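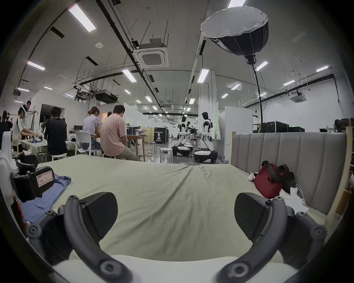 **Is the Haruna customer service course pack worth buying for a Leisure and Tourism group?**

Only if your centre has no materials of its own, and even then I'd borrow a copy first.

I teach the customer service unit at a college in Rarley and was handed the Haruna pack in October, when our old folders finally went in the skip. It comes as a ring binder, a set of role-play cards and a login for the online part. The front cover promises "everything you need to deliver the unit". I've now used it with two groups, so I have some idea how far that stretches.

## The binder

The binder is decent. The section on dealing with complaints is the best bit, and the worked letter from a hotel guest who was given the wrong room is properly awkward, in the way real complaints are. My students argued over it for most of a lesson. Efe Nwosu wanted to refund the lot and Filippos Theodorakopoulos wouldn't have given the man a biscuit.

After that it thins out. The section on customers with particular needs is four pages, and one of those is a word search. There is a paragraph on wheelchair users that deals with ramps and stops there. Hearing loss gets a single line telling staff to "speak clearly". I'd expect a course for people who want to work in hotels and leisure centres to say something about where you stand, whether you face the person, and what you do about the music.

## The role-play cards

I was ready to dislike these and I mostly do. They give the customer a mood ("angry", "confused", "in a hurry") and nothing else to go on. A sixteen-year-old told to be angry will shout, and the one playing the receptionist will laugh. We got better results when Adaeze Ibrahim, who teaches next door, rewrote a set with a proper problem on each: a lost swimming bag, a party booked for the wrong hall, a child too small for the climbing wall. Same format, one lunchtime's work.

The cards are also thin and bend at the corners. Ours looked tired after the first group.

## The online part

Slow. The login failed for half the class on the first morning. Cetness, who sell the pack, did answer my email, and a man called Ultan Lynch there reset everything by the afternoon — credit to him. But the quizzes weren't worth the wait. Most of them ask students to pick the politest of several replies, and the politest reply is always the longest. They spotted that before I did.

The progress chart told me that one student had finished the whole course in a single evening. I've marked his coursework and he hadn't.

## Compared with the Florkby pack

A colleague at another centre, Chalerm Kongkaew, lent me his Florkby pack for a week. It's plainer to look at, with no online part at all, and the case studies are longer and messier. Students have to find the problem before they can solve it. The evidence sheets also match the way we ask for witness statements, which saved me retyping them. It says very little on telephone work, though, so I still use the Haruna pages for that.

## Would I buy it again?

Not at full price. I'd pay for the complaints section on its own if they sold it that way, and they don't. Cetness say a new edition is being written with more on access needs. I'll look at it when it's printed, and I'd like to see the pages before anyone signs an order form.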